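# Chapter 4: Picking Your Wood

When I built my first canoe I bought the wood before I bought the plans. I had a pile of pretty boards, a garage, and a whole lot of confidence, and I ended up using less than half of that pile on the boat. The rest became shelves. So before we cut a single strip in this book, I want to spend a chapter at the lumber yard with you.

We'll be building the Ladix all the way through, the same little solo canoe you met in Chapter 2. She's a forgiving boat and she doesn't need fancy lumber, but she does need lumber that bends the same way from one end to the other. If one strip is stiff and its neighbor is soft, the hull gets a flat spot, and you'll see that flat spot every time the sun hits it (mine is on the left side, near the front seat... I mean, near where a front seat would be!).

I've used cedar for most of my boats. It's light, it smells wonderful and it sands like a dream - almost too well, because it dents if you look at it wrong. Pine is cheaper and a bit heavier. I built the Baranano out of pine and I still paddle her on Mevcombe Lake every August.

Then there's where you keep it all. Bring the boards inside early and let them get used to the room before you mill them. Any indoor floor will do if it's dry and you can leave them flat.

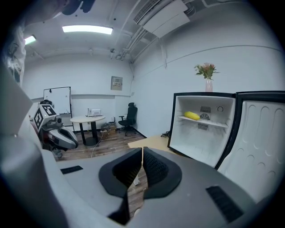

Fig. 4.1 Wooden floor and mini refrigerator.

Look down the length of every board before you pay for it. Hold one end up to your eye like a pool cue. A gentle bow is fine, since strips are bendy anyway, but put a twisted board right back. Small tight knots can go near the ends of the boat, where short pieces work just as well. Loose knots are firewood.

You can also join short boards with a long slanted glue joint called a scarf. I was scared of scarfs for years and bought 500 dollars' worth of full-length cedar to avoid them. Silly! My Kaewsai is nearly all scarfed strips, and I have to hunt for the joints now.

By the end of this chapter you'll have a shopping list, a cutting list and a stack of boards. We'll start with the shopping list.

## 4.1 How much wood do you need?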